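Ticket: wrist view loses its bearings between cabinet and room wall
Project: Dumlao (simulated kitchen chores)
Opened by: Lorna Umali, Brostel
Opened: 6/28/20
Status: Open, workaround in place
Component: wrist camera, chore planner

Summary

I'm running the knob chore in the Dumlao kitchen and the planner stalls on some runs with "no target in view." The arm is fine, the grasp is fine when it gets there, and I'm really happy with how close this is to working! The stall happens when the wrist camera ends up looking at big plain surfaces and the planner can't tell where it is. Wrist views from one session:

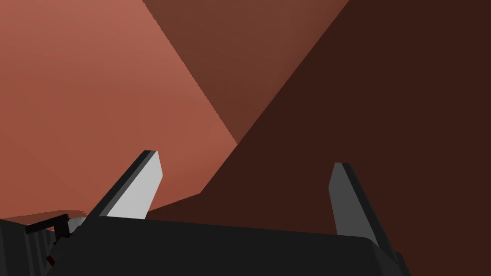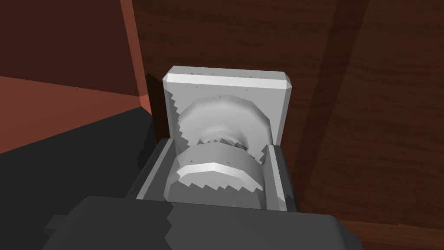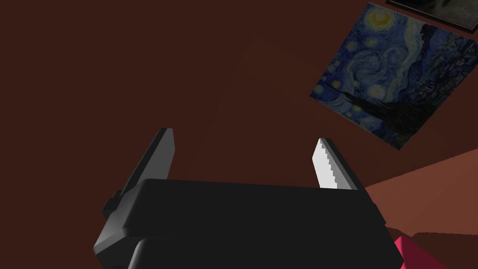 What I expected

The gripper goes to the white knob, the fingers come in on either side of it, and the planner moves on to the turn. If it can't see the knob, it should back off and look again.

What I got

Out of 200 runs, 41 stopped with the error above. In the other runs the planner found the knob and tried the grasp. I haven't sorted those by how good the turn was, so please don't read 159 as a success count.

The second view is the kind the planner likes. The knob and its square plate are pale against dark wood grain, and the toothed edges give it plenty to lock on to. The first one is the kind it hates: flat reddish-brown surfaces with straight edges and no texture at all. I can't tell which panel is which from that one either, and I know the kitchen pretty well by now.

The third is in between. There's a lot of plain wall, but the Starry Night print is in the upper right and the planner picks up a huge number of features from it. Great for working out position, useless for finding a knob.

Steps to reproduce

1. Load the kitchen with the default wall and cabinet colors.
2. Start the knob chore with the fingers open.
3. Set the start pose to random, 20 degrees of wrist tilt allowed.
4. Let it run until it stops or reaches the turn step.

Things I tried

Turned the lights up. No change, the plain surfaces just got brighter.

Locked the start pose so the knob is always in view. The error went away completely, but that's cheating, and a person at home isn't going to park the arm in front of the knob every time.

Raised the search timeout from 20 seconds to 41. Fewer stalls, but the arm spends the extra time sweeping back and forth over the same panel.

Added a wood texture to every plain surface in the room. Stalls dropped to 29 in another 200 runs. Better, but real kitchens have plenty of plain painted doors, so I'd like to leave the room alone and fix the search.

Reply from support, Hirnenthorpe

Thanks Lorna, super clear report. We can reproduce it. The planner throws away its last good knob position as soon as the feature count goes under the limit, so in front of a blank panel it starts from nothing. Can you set keep_last_target to true and try again? Leave the tilt as you have it.

Reply from Lorna

Oh, that helps a lot! With the setting on, the arm backs up toward the last place it saw the knob and usually picks it up again. Runs that start facing a blank surface still stall, which makes sense, as there's no last position to go back to.

Someone on the Grorurico side asked me in April whether a machine could do this chore in a real home yet. I'd say the reaching part is getting close and it's a joy to watch when it goes well. Knowing where to look is where we're behind. My vote is for a short look-around move at the start of every chore, before any reaching.

Workaround

keep_last_target = true
search_timeout = 41
Default room colors, random start pose

Next

Support to send a test build with the look-around move. Lorna to rerun the same 200 starts on it and attach the logs to this ticket.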